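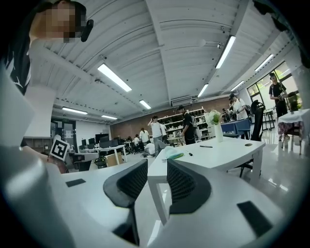 A white hand-held gripper with two black fingers

Search Trinora Young Readers Type a word Go
25 May 2019 | By the Trinora Young Readers team
Reading time: 2 minutes

What does a letting agent do?

Some families own the home they live in. Others rent it. Renting means paying money, usually every month, to live in a home that belongs to somebody else. The owner is called the landlord. The people who pay to live there are called tenants.

A landlord might live a long way off, or have a job that takes up the whole day. Many landlords ask a letting agent to look after things for them. A letting agent is a person or a company that finds tenants and sorts out the paperwork.

Let's make up a town called Brudthorpe. There is a flat to rent on Kelemen Street, above the baker's. It has two bedrooms and a small kitchen.

First the agent visits the flat, measures the rooms and writes an advert. The advert has to be truthful. If the second bedroom is tiny, the agent can't call it huge. The advert goes on the internet and sometimes in the agent's window too.

Next come the viewings. A viewing is a visit to see what a home is like, and it might last 20 minutes. People open cupboards, ask which way the windows face and find out where the nearest bus stop is. Children can ask questions as well. Is there room for a bike? Are pets allowed?

When a family says yes, the agent makes some checks. Can they afford the rent? Did they look after their last home? Then everyone signs a tenancy agreement. It says how much the rent is, when it must be paid and who mends what.

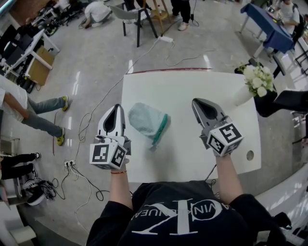
HOMES AND MONEY

Before moving in, tenants often pay a deposit. A deposit is money kept safe in case something gets damaged. If the family leaves the flat in good order, they should get it back at the end.

How does anyone remember what the flat was like at the start? The agent makes a list called an inventory. It goes through the home room by room and notes things such as a scratch on a door or a mark on the carpet. A list for a small flat can have some 50 lines on it. When the family moves out, the agent checks the rooms against the list again.

Suppose a tenant in Brudthorpe breaks a shelf, and a new one costs £30. That £30 may come out of the deposit, and the rest goes back to the tenant. A carpet that has got a bit thinner from people walking on it is different. It is called fair wear and tear, and tenants don't pay for it.

Words to know

Landlord: a person who owns a home and rents it out
Tenant: a person who pays rent to live there
Inventory: a list of what is in a home and what state it is in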